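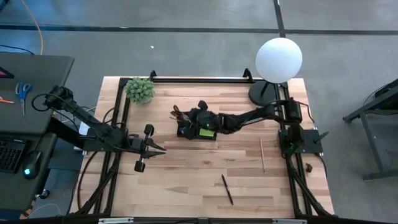
Solid timber tops are supplied by Skirnby unfinished, oiled or lacquered, and the answers on this page apply to all three unless stated. Most of the questions we receive concern movement, moisture and marks. Colour comes next. A top made of joined strips will show a mix of tones, and a range running from cream through tan to reddish-brown on one surface is within our normal grading. It is not treated as a fault and is not grounds for exchange.

## Can I choose the colour of individual strips?

No. Strips are graded for knots and splits before gluing. They are not sorted by colour. If you need a more even surface, order the Gallby grade, which excludes the darkest boards. Some variation will remain.

## How long should the top be left before fitting?

Keep it flat, in its wrapping, for 3 days in the room where it will be used. Heating should be at its usual setting. Do not lean it against a wall or store it in a garage. Tops delivered in February should be given longer if the room was unheated beforehand.

## Does the underside need finishing as well?

Yes. Both faces, all edges and any cut-outs must receive the same number of coats. A top finished on one side only will take up moisture unevenly and cup. We do not accept returns for cupping where the underside is bare.

## Which oil do you recommend?

Kernon hard oil is what we apply in the workshop. Other hardwax oils may be used on an unfinished top, but do not mix products on the same surface. Apply thinly, wait 8 hours and sand lightly between coats.

Oil-soaked cloths can catch fire without a flame. Lay them out flat outdoors to dry, or put them in a metal container of water with a lid.

## How do I fix the top to a metal frame?

Use slotted brackets or oversized holes with washers, so that the timber can move across its width. Fix firmly at the centre line only. Do not glue the top to the frame. Screws must stop at least 11 mm below the upper surface.

## Can I cut the top to size?

Yes, with a fine-toothed blade. Support the offcut fully. Seal the cut edge the same day. Once cut, the top cannot be returned.

## What is the difference between the standard and Triệu profiles?

The edge only. Standard has a small square-cut bevel. Triệu has a deeper rounded edge and is made to order.

## How are scratches and water rings removed?

On oiled tops, sand along the grain with 200 grit, wipe clean and re-oil. Treat an area larger than the mark, or a patch will show. Lacquered tops cannot be spot-repaired in this way and need stripping and recoating.

## Who should I contact about a damaged delivery?

Write to Pramila Kanaujia in the order office before fitting or cutting the top. Include the order number and photographs of the wrapping. Keep the wrapping until you have had a reply.

*Page last revised November 3, 2020.*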